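Wastham Workshop Build: Two-Finger Hand-Held Gripper
Reshma Buthelezi and Iraklis Dimitriou
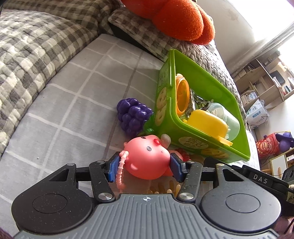
Page 8

The pig figurine was our hardest object. It has a smooth plastic body and a beaded strap that can catch in the linkage. We set the toys out near the green crate and closed the fingers on the pig from both sides. The blue ridged pads replaced a flat pair we cut in February. We logged 200 grasps with each pair. Reshma entered the results, and Iraklis retightened the pivots after every 40.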